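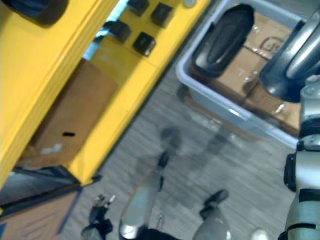 1. Where we went and why

Site visit report, Sihan Cheng, second year, Automation in the Workplace unit. Visit was the July open day at the Rarley training warehouse in Clarville. Report is meant to cover what we saw, how it relates to the unit, and what we'd ask next time. I've kept to that order mostly.

Rarley runs the building as a teaching and demo space. It isn't a working warehouse, nothing gets shipped from there. They lease shelf space to small robotics groups who want somewhere realistic to try things, and twice a year they let students and the public in. Our group got the morning session. Doors at 9, safety talk, then floor.

2. Safety talk

Short. Closed shoes, hair tied back, phones allowed but no flash. Stay behind the tape. Presenter went over the two kinds of stop – the ordinary pause, done from the laptop, and the red button, which cuts power to the arms. If the arms lose power whatever they're holding can drop, so the pause is used first unless somebody is in the way. I hadn't thought of that before. In our labs we're told to hit the red button for everything.

3. The picking demo

Main thing of the day. The robot works between a yellow shelving unit and a light grey plastic bin on the floor. Boxes on the shelf, a box in the bin as well, and a black oval item lying on top of that one. The arm is silver with a dark grey and silver gripper at the end. The task was called "bin to shelf" on the handout, which means take a thing out of the bin, turn, put it in a free spot on the shelf.

My notes from the floor, tidied up a bit:

– Quieter than expected. Mostly fan noise, a click when the gripper closes.
– The turn between bin and shelf is the quick part. Reaching in is slow.
– The view from up top smears when the robot swings round. The presenter said the software waits until the head has settled before it picks a grasp, so a smeared view on its own doesn't matter much.
– Soft flat things are harder than boxes. A box has edges and corners to go for. Flat thing lying at an angle on a box, not so much.
– Bin rim is thick and the gripper has to come over it from above. Coming in low would mean hitting the rim.

Shadows came up in the questions. The robot throws its own shadow on the floor between the shelf and the bin, and someone at the front asked if it ever mistakes this for an object. Answer was that it did in early tests and they now use depth as well as colour. A shadow has no height so it gets ignored. Good question, wish I'd asked it.

4. Numbers we were given

These are from the handout, I didn't measure anything myself.

Logged attempts on this task so far: 871
Different items in the test set: 40
Success on soft or flat items: 68 per cent

No figure given for boxes. I asked and was told it was "a lot better" but they hadn't finished checking it. I've left it out of the comparison for that reason. Also not clear whether a dropped item that gets picked up again counts as one attempt or two. Should of asked.

5. Second stop: Etim labelling bench

Smaller demo at the back, run by the Etim people from Brakonville. A fixed camera reads labels on cartons and a screen tells the worker which lane to use. No arm. Less exciting to watch, but of the two I think this one would be easier to put into a real workplace tomorrow. The worker stays in charge and the system just saves them the looking up. We only got ten minutes here because the first demo ran over.

6. How it fits the unit

Week 4 was about structured and unstructured settings. Shelf and bin are somewhere in the middle. The shelf doesn't move, the bin is always in more or less the same place, but what's in the bin and how it's lying changes every go. I'd call it semi-structured. The textbook example of a car plant is much tidier than this.

Week 6 was about people and machines sharing a space. Didn't see much of that. The tape kept everyone well back and the staff only stepped in to reset between runs. I'd like to see what happens when somebody has to restock the shelf while the robot is working.

7. Things to fix for the next group

– Bring the handout questions printed, the wifi was hopeless.
– Get to the tape early, you can't see into the bin from the second row.
– Ask for the box success rate.
– Leave more then ten minutes for Etim.
– Bus back to campus goes at 12.40 and the next one is an hour later – we missed it.

Handout is scanned and in the group folder. My floor notes are in there too, handwriting and all.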